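Notebook, Letlow bench, May
Koji soy trial, second mash. Morning entry, written up after lunch.

Opened the shed at 7:40. Air temperature by the door 19 C, by the back wall 21 C. The back wall gets sun from the neighbor's skylight from nine on, so from now on the crocks stay on the left side and the empties go to the back.

Mash A (whole soybeans, cracked wheat, Katayama starter). Stirred top to bottom with the long paddle. Color is a milk-coffee brown, a shade darker than the last entry. Smell is bread crust and a little banana. Beans still hold their shape but squash between two fingers with no effort. Wheat has gone to paste. No film on the surface. Wiped the inside of the rim with a salt-water cloth and put the cover back on.

Mash B (same beans, wheat toasted longer, Katayama starter from the opened packet). Thinner than A. There was a white patch on the surface near the handle side, flat and dry looking, with a wrinkled edge. I took it to be film yeast. Scooped it off with a clean spoon, took a finger's width of mash with it, and threw it out. The mash underneath smelled normal. Sprinkled a little dry salt where the patch had been. Catinca looked at it before I scooped and thinks it started where a splash had dried on the side wall, which fits, as I have been lazy with the wiping on B. Check again tomorrow.

Mash C (split beans, no wheat, Zinham rice flour in its place). Still the odd one. It has a sharp smell on first opening that goes away after stirring. Taste is very salty and flat, with something like mushroom at the end. Laurențiu wants to give up on it. I would keep it going until the end of summer. It takes up one crock and two minutes of stirring.

Salt check. Took 50 ml off each mash, strained through cloth, let it settle, and read it with the refractometer. The refractometer is not made for this and reads the sugars and everything else along with the salt, so I only use it to compare a mash with itself. A is steady. B is down slightly from last time, which could be the thin spot I drew from. C is steady. We need a proper titration before I believe any of it. Telma has silver nitrate at the Clilton lab and has offered to run samples if we bring them in small labeled jars. Labels should say mash letter, month and who drew it. Last time she got three jars that all said "soy."

Brine. Mixed fresh brine for topping up: 3000 ml boiled water, cooled, salt weighed on the big scale. The small scale drifts when it is cold and should not be used before the shed warms up. Somebody please write that on the scale itself — I have now said it twice in this book. Used a cupful on B only. The rest is in the lidded bucket under the shelf.

Koji notes, for next batch. Bahman asked me to put down what went wrong with the second tray, so:

The beans went on too wet. After steaming I spread them for less time than on the first tray, because the wheat was ready and I wanted to get it mixed. The surface should feel tacky and it felt slick. By the next morning the middle of the tray was several degrees hotter than the corners and there was a sour smell, the sort you get from natto. I broke it up and furrowed it, and it recovered at the edges, but the middle never got a good coat. We threw out the middle. What went into mash B is the edges, which may be why it is thin.

Things to do differently:
Spread the beans on two trays to cool, with the fan on low.
Let the wheat wait. It does no harm sitting in a dry pan.
Probe in the middle of the tray, not the corner.
First furrowing at 18 hours whether or not it looks ready.

Tincuța has a cedar tray she is willing to lend. It is deeper than ours, so the layer would have to be kept thin on purpose. I would like to try it side by side with the steel one using the same beans and the same steam.

Tasting, before lunch. We do this with spoons and warm plain rice, a drop on the rice and then a drop on its own. The store-bought one goes first so everybody starts from the same place. Water in between.

Store-bought: round, sweet at the front, salt in the middle, clean finish. Everyone agrees on this one, so it makes a good ruler.
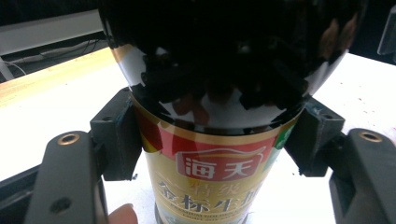
Mash A, strained: salt comes first and stays. Good roasted taste behind it. Catinca finds a slight bitterness at the very end and I get it too if I wait. Laurențiu does not. Aroma is already better than I hoped for at this age.

Mash B, strained: weaker than A in every way but sweeter. The longer toast shows, it has a note like dark crackers. If the body fills in, this may end up the better sauce. Tincuța preferred it on rice and A on its own.

Mash C, strained: salt, then mushroom. Bahman liked it and was alone in that. He suggested it for soup, so I put a spoonful into hot water with scallion and it was quite decent. That is an argument for keeping the crock.

Pressing. Still no decision on the press. The cheese press at Clilton is free from the end of the month but the basket is small, which means several loads per crock and a lot of mash sitting in the open. The other way is to hang the cloth bags overnight and weigh them down in the morning. I did a test with a small bag of A and two bricks in a clean tub and got a clear dark liquid with little sediment. Slow, but it needs nothing we do not have. Cloth was the tight-weave cotton. The loose one let too much through.

Heating after pressing: hold at 80 C for half an hour, then stand it in the cool for 3 days and draw off the top. Keep a small part raw to compare.

Still open:
Jars to Telma, labeled.
B, look for film.
New cover cloth for C, the elastic has gone.
Order beans before Katayama starter runs out, not after.

Shed closed 2:15. Paddle washed and hung.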